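# Soft goods gripper trial: minutes of the second review, Mon 28 April

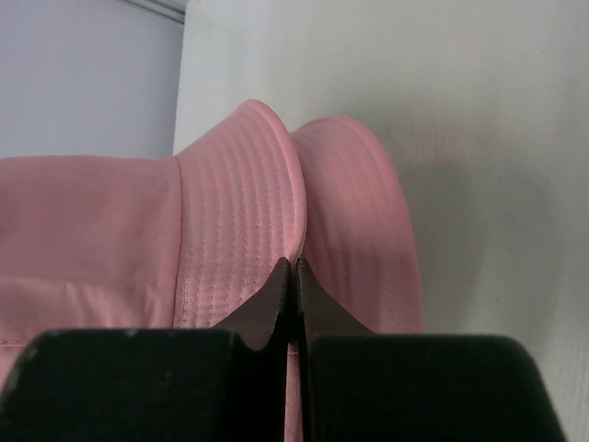
*Titasholm Handling Group*

Minutes of the previous meeting were agreed with one correction. Under item 4, the closing force should be recorded as a setting on the Datard controller and was not a measured value.

## 1. Actions from February

- Spare finger mounts ordered and received.
- Wrist camera cable re-routed along the inside of the forearm. It has not snagged on the arm joint since.
- The written definition of a good grasp was circulated. One comment came back, dealt with under item 3.
- Load cell calibration not done. Carried forward.

## 2. Pointed fingers

The meeting went through the results for the black pointed fingers from Tetberg. There have been 271 attempts on the soft goods set so far, covering hats, tea towels, socks and cloth bags. Of these, 61 were recorded as failures. Most failures were on the tea towels, where the tips closed on a single layer and the cloth slid out during the lift.

Hats are a mixed result. The pink bucket hat has a smooth crown and a brim with close rows of stitching, and the two parts do not behave alike. On the brim the tips have an edge to work with and the stitching makes the cloth stiffer. On the crown they tend to push the fabric ahead of them. It was agreed that hat results should be split into brim and crown from now on, with a third code for attempts where the brim is folded over itself. The old entries will be re-coded from the wrist camera pictures where these are clear enough.

A question was raised about marks on the cloth. None have been noted, but the operators had not been asked to look. A column will be added to the log sheet.

## 3. Flat fingers

The flat padded pair from Demirtaş has had far fewer runs and no comparison can be made yet. First impressions from the operators were that it is better on towels and slower to line up on anything with a rim. The pads pick up lint and need wiping between items. The meeting did not want impressions entered in the results table.

On the definition of a good grasp, the wording is now: item lifted clear of the surface, held for 5 seconds, and put down inside the marked area. Items that slip but stay in the fingers count as good. There was some disagreement over this. The wording stands until the flat finger runs are finished, so that both pairs are judged in the same way.

## 4. Controller

The Datard controller was updated between the two sets of runs. Fault code 808 has come up several times since, always on a fast close. It clears on restart and no settings are lost. The supplier has been sent the logs and has asked for the firmware number as well.

Agreed not to change the closing speed part way through. If the fault stops a run, the attempt is struck out and repeated, and a note is made.

## 5. Camera view

At the end of an approach the fingertips take up much of the lower part of the wrist view, and a large item such as a hat fills most of what is left. Operators find it hard to judge depth at that point. Two suggestions were put forward: tilt the camera bracket upwards, or add a fixed camera at the side of the bench. The side camera was preferred, as moving the bracket would make the earlier pictures harder to compare.

## 6. Actions

- Re-code hat entries as brim, crown or folded brim
- Add column for marks on cloth
- Finish flat finger runs, same items and same order
- Send firmware number to Datard
- Price a side camera and clamp
- Load cell calibration (carried forward)

## 7. Any other business

The bench in bay two is needed for the packing trial once the flat finger runs are done. Items from the soft goods set should go back in their labelled bags after each session.

Next meeting to be arranged when the flat finger runs are complete.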